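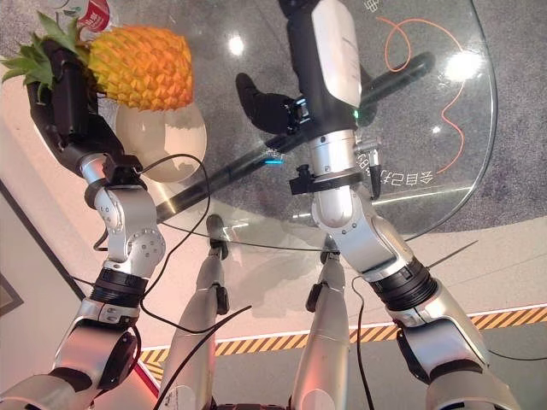 *Pineapple with the crown still on, over the glass table.*

Twist the crown off before cutting. Slice 2 cm from each end, stand the fruit up and take the skin off in strips from top to bottom. Cut pieces keep 4 days in a lidded tub. 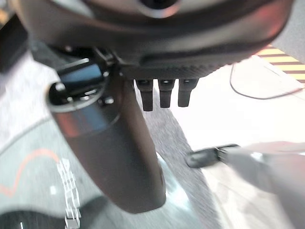
Juice left on a board turns sticky, so rinse it with cold water first, then wash with soap.

## Glass tabletops

*One hand on the pineapple, round glass top.*
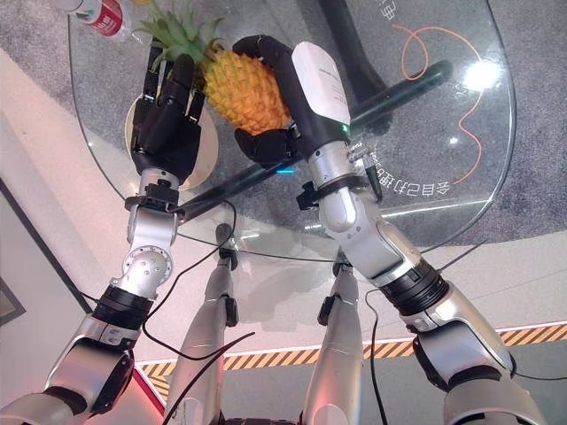
*Pineapple on the glass.*

Mix one part white vinegar with four parts water and wipe in straight lines -- a dry cloth goes over it last. Keep vinegar off stone.

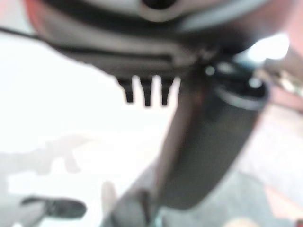

A reader in Siltbridge writes that plain dish soap does the job on her glass, and that she has used no vinegar on it since April.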